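Can a home robot empty the kitchen bin and clear the table yet?

Miyuki Ishida
I look after my father's flat and I am thinking about a robot for two small chores: to clear the table after he reads there, and to empty the bin. A shop near us has one called Tramivus with one arm, on offer for 2,000. The seller says that it "learns the home". Has somebody lived with such a machine? I don't need it to be quick, only that I can leave it alone on Monday afternoons.

Sheldon Sutherland
no. buy a bin with a pedal and save your money

Kulap Sangkhawat
I would say partly. At Hasto, where I work, we let our arm practise in a simulated room before it is allowed to touch a real one. Flat things on a table are fairly easy now, if they don't lie over each other. When one thing overlaps another, the arm often takes both, or pushes the lower one to the floor. Chairs are also a problem — a person moves a chair without thinking, but the machine must plan a way between them. In our last 500 tries with the table, most of the bad ones began at a chair.

The bin is harder. A wide round lid gives a good edge to hold, but then the robot must put the lid somewhere, lift the bag without tearing it and fit a new one. We have not solved the bag. I would ask the seller to show you exactly this, with your own type of bin, before you pay anything.

Table and bin, both in our simulator:
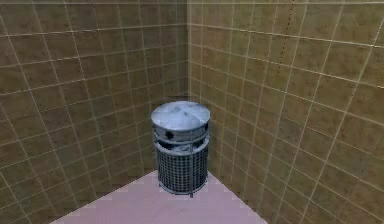
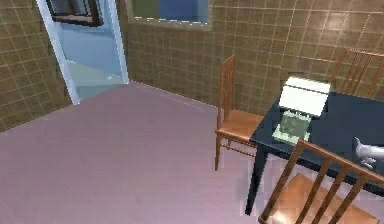 Posted by Kulap Sangkhawat, member, 745 replies

Miyuki Ishida
Thank you, this is very useful. I will ask them about the bag. My father says he can carry the newspapers himself.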